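## Pince à deux doigts Trosasier : ce que j'ai vu à la journée portes ouvertes

Je suis passée chez Doherty le 9 juin, un peu par curiosité (et beaucoup parce que Sorcha Corrigan me tanne avec cette pince depuis mars !). On l'a au catalogue à 1 549 € HT, câble et bride compris, et je ne l'avais encore jamais vue au travail ailleurs que sur un coin d'établi.

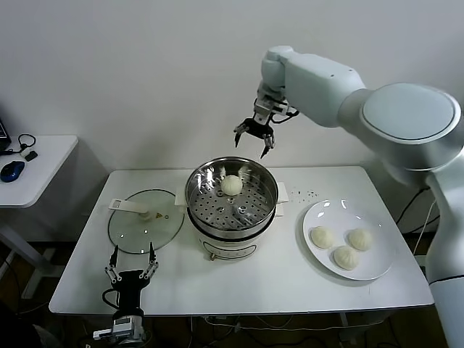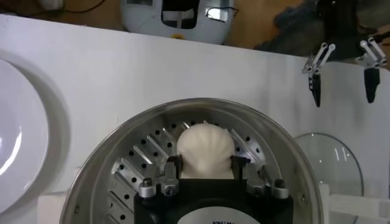 Côté commande, la pince se règle en ouverture et en effort depuis le boîtier Stenley, sans logiciel à part, et Vega Valcárcel m'a laissée jouer avec les curseurs un bon moment. Moi qui craignais pour tout ce qui est mou, j'ai été rassurée de voir la brioche vapeur tenue par les flancs entre les deux doigts noirs, posée sur le fond perforé, avec ses plis encore bien dessinés. Je la conseille donc aussi pour l'alimentaire en démo ou en labo (pour la production, demandez-nous d'abord les patins lavables).

Délai : 17 jours ouvrés. Le kit double, deux pinces et un seul boîtier, est à 2 637 € HT.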